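How to Complete the Sketch Page of a Butedley Collision Self-Report

Drivers in Butedley can file their own report for a collision with no injuries and no towed vehicle. The report is Form 1207. Pages 1 through 4 are check boxes and short answers. Page 5 is a blank grid for a sketch of the scene, and it accounts for most of the forms that are sent back for correction.

These steps apply to the paper form and to the printable version. The online form uses a drawing tool with its own help screen.

Before you start

You need a pencil, a ruler, a black pen and your notes from the scene. If you took photos, have them open while you work. Do the sketch in pencil first and ink it when it is finished. Pencil does not scan well and is not accepted.

The form must be received within 12 days of the collision. If the sketch is returned for correction, the original filing date is kept.

Step 1. Set the direction of north

Draw an arrow in the box at the upper right of the grid and mark it N. North does not have to point to the top of the page. Turn the drawing so that the longest road runs along the long side of the grid, then set the arrow to match.

Step 2. Draw the road

Draw both edges of each road with the ruler. Add lane lines, stop lines and crosswalks if they are within 300 feet of the point of impact. Use dashed lines for lanes where passing is allowed and solid lines where it is not. Write the street name along each road. At the junction of Drotau Road and Prirko Street, show the turn lane even if neither vehicle was using it.

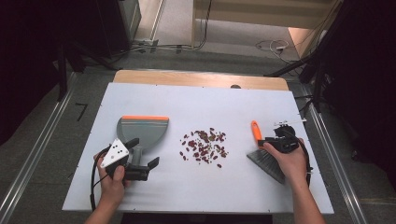
Scale is optional. If you do not draw to scale, write NTS (not to scale) in the lower left box. If you draw to scale, let each square equal 6 feet and write that in the same box. Do not mix the two methods on one page.

Step 3. Place the vehicles

Draw each vehicle as a rectangle with a small triangle at the front. Number them to match page 2. Your vehicle is always 1, no matter who was at fault.

Each vehicle is drawn three times:

Position before impact: dashed outline
Position at impact: solid outline
Position at rest: solid outline with a diagonal line through it

Connect the positions with an arrow. If a vehicle was parked, draw it once, in solid outline, and write P next to the number.

Step 4. Mark the point of impact

Place an X where the vehicles first touched. Measure from the X to two fixed objects, such as a light pole and a curb corner, and write both distances next to the lines. A parked car, a trash can or a construction cone is not a fixed object. If you did not measure at the scene, you may go back and do it later from the sidewalk. Write "measured later" beside the figures.

Step 5. Mark debris

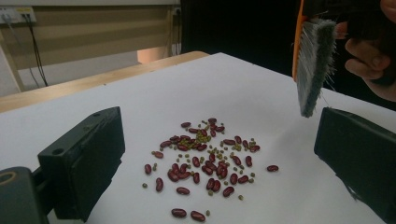 Debris includes broken glass, plastic trim, lost cargo and soil knocked loose from the underside of a vehicle. Draw one closed line around the area it covered and write the type inside the line. Do not draw single pieces. Where two kinds overlap, one outline with both names is enough. A piece that came to rest well outside the main area gets its own small circle and a distance to the X.

If the road had been cleared before you made notes, leave this part out and write "cleared" in the remarks line.

Step 6. Add signs, signals and sight limits

Use the symbols in the key on the back of page 5. Show any hedge, fence or parked truck that limited the view of either driver. Weather and light are covered on page 3 and are not repeated here.

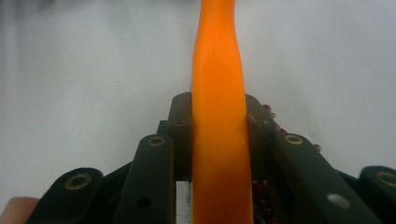 Orange object held between two dark gripper fingers.

Step 7. Check and submit

Compare the sketch with your written statement on page 4. Street names, vehicle numbers and directions of travel must agree. If they do not, correct the page that is wrong and put your initials next to the change. Correction fluid is not accepted.

Sign the box at the lower right. Mail the form or leave it in the drop box at the Ibarra Avenue entrance. Keep a copy of all pages. Your insurer may ask for the sketch separately, and the records desk charges for reprints.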